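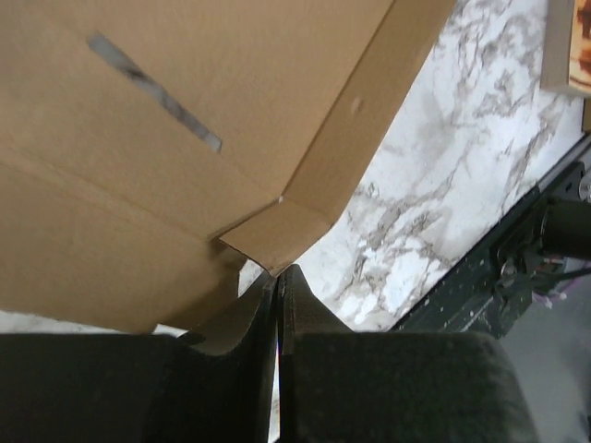
Figura 7.1. Pinza de dos dedos con las puntas casi juntas, bajo la esquina de un cartón plegado. Vista desde la muñeca.

CAPÍTULO 7
Kits de manipulación para materiales plegables: criterios de selección

7.1 Planteamiento

El cartón plegado es un material incómodo para una pinza paralela. Presenta zonas rígidas (los paneles), zonas flexibles (las líneas de doblez) y elementos pequeños cuya posición depende del estado de los anteriores: solapas, lengüetas, ranuras. Un modelo de sólido rígido describe bien una caja cerrada y mal una caja abierta.

En la figura 7.1 se aprecia una lengüeta angular situada justo encima de las puntas de los dedos, al pie de una solapa lateral estrecha. El panel superior tiene además una ranura larga por la que asoma la superficie de apoyo, de dibujo marmolado. Para un sistema de visión, esa ranura plantea un problema de segmentación: el fondo aparece dentro del contorno de la pieza.

Este capítulo examina un producto comercial, el kit Trorkine de la firma Woltolik, y lo utiliza para ordenar los criterios con los que se evalúa un equipo de esta clase. El procedimiento es aplicable a otros fabricantes.

7.2 Composición de la oferta

El kit Trorkine se suministra en dos configuraciones. La básica comprende la pinza, el soporte de muñeca con cámara y la biblioteca de control, con un precio de catálogo de 2.550 euros. La ampliada añade un sensor de fuerza y la licencia de calibración, y asciende a 4.000 euros. Ninguna de las dos incluye el brazo.

La masa del conjunto montado en la muñeca es de 881 gramos en la configuración ampliada. Este valor debe restarse de la carga útil nominal del brazo antes de cualquier otro cálculo. En brazos ligeros, la omisión de este paso es la causa más frecuente de paradas por sobrecarga durante la puesta en servicio.

7.3 Geometría de los dedos

Conviene distinguir entre la anchura de la base y la de la punta. Una base ancha aporta rigidez; una punta esbelta permite entrar por debajo de un borde o entre dos capas de material. El precio de esta segunda característica es una menor superficie de contacto y, por tanto, una presión local más alta para la misma fuerza de cierre. Sobre cartón, una presión excesiva deja marca permanente y debilita el pliegue.

Amaral y Yin proponen separar la maniobra en tres fases: aproximación con los dedos cerrados, apertura mínima junto al borde y cierre con fuerza limitada. La primera fase reduce el volumen barrido por la herramienta. La segunda exige conocer la posición del borde con un error inferior a la mitad de la apertura.

7.4 Cámara en la muñeca

La cámara solidaria con la pinza mantiene constante la posición de los dedos en la imagen, lo que simplifica la calibración. A cambio, la propia herramienta oculta parte del campo visual, en general la más próxima al punto de contacto. La documentación del kit fija la adquisición en 60 imágenes por segundo, cifra suficiente para movimientos lentos de plegado.

7.5 Términos utilizados

Panel: cara amplia del cartón, delimitada por pliegues o cortes.
Solapa: panel secundario unido a otro por una línea de doblez.
Lengüeta: saliente pequeño destinado a encajar o a servir de punto de agarre.
Carga útil residual: carga nominal del brazo menos la masa de la herramienta completa.

La sección 7.6 desarrolla el cálculo de la fuerza de cierre a partir del gramaje y del sentido de la fibra.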